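The slow death of the office lunch

Thirteen minutes. That's what lunch has shrunk to at Sollton, down by the canal. Fork in one hand, phone in the other. No talking.

Hermans, the canteen downstairs, used to seat 220. Long tables, soup at noon, a line out the door. Then the soup went. Then the tables. Now it's wraps in a chiller and three stools by the window.

Clenovis, across the water, is trying the opposite. Phones in a basket, one hot dish, everybody sits. Started in February, a bit akward at first. People came back though. Lentils, mostly. Bread from Lusine, still warm if your early.

Cheap? No. The company pays half, staff grumble about the rest. But the room is loud again by noon. Seconds go fast.
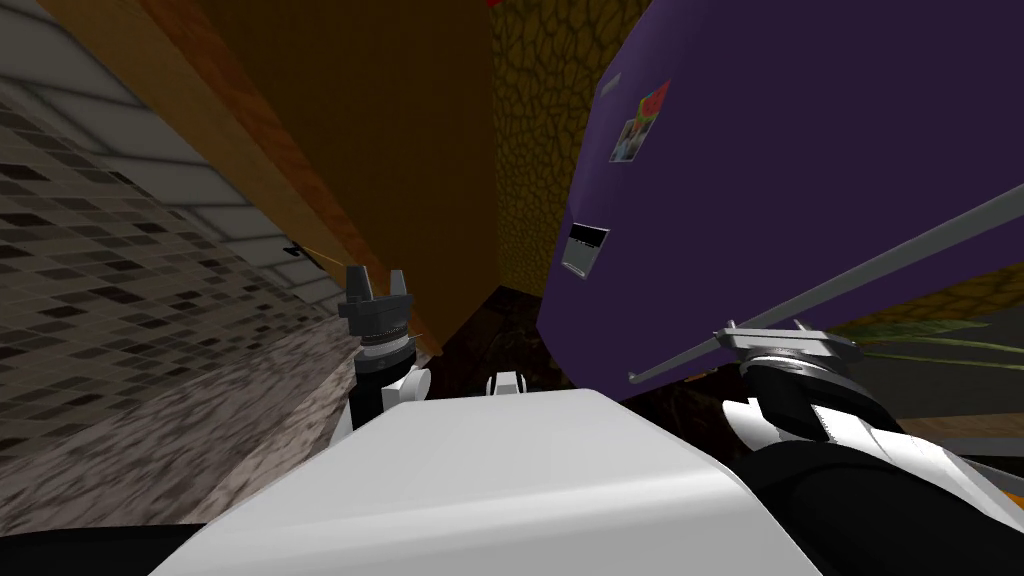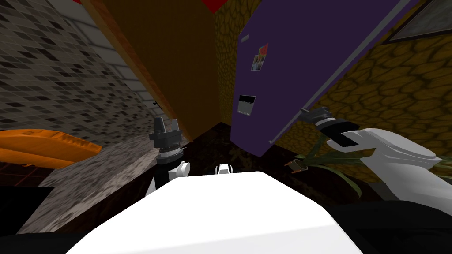

White shell, dark grippers: two computer-rendered views.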